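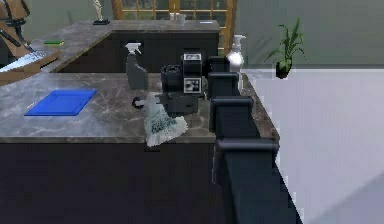
The kitchen counter, with the coffee machine in the middle

Dimano home projector: 61 nights of films on a bare wall

Reviews, Sun 29 April

Dimano says its projector will give you "the big night out at home". I've had one since the end of January and I'm still waiting for the night out.

The trouble starts with the picture size. The box promises 100 inches, and you can get there if you put the projector far enough back and draw every curtain. At that size, anything shot after dark turns to soup. I tried Brilirton, the heist film everyone at work was going on about, and for most of the tunnel sequence I was listening to a radio play. Drop down to a smaller picture and it's fine. My telly is also fine, and it doesn't hum.
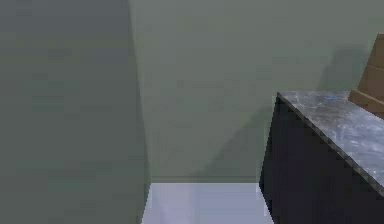 Zhuoran Xie

The hum matters more than the shops let on. The fan sits under the dialogue in quiet films and there's no setting that stops it, only one called Whisper, which dims the lamp and leaves the fan much as it was. With a loud comedy you won't notice.

Sound from the built-in speaker is thin. Voices come through clearly enough but music has no bottom to it, and the score for Brandthorpe (all cellos) was a waste. I plugged in an old pair of speakers after the first week and never went back.

Then there's the film service, Bilyk, which comes free for 15 days. It claims 300 titles. A good many of those seem to be trailers and making-of shorts, and the search can't cope with a director's name. Cancelling took me two goes.

To be fair to it, setting up was quick, focus holds once you've found it, and cartoons look lovely. The remote is decent too, with proper buttons.

Would I pay full price? No. If it turns up in a sale and you mostly watch bright, noisy things with the curtains shut, have a look at one running first. Ask them to turn the shop music off.

Picture: 3 out of 5
Sound: 2 out of 5
Value: 2 out of 5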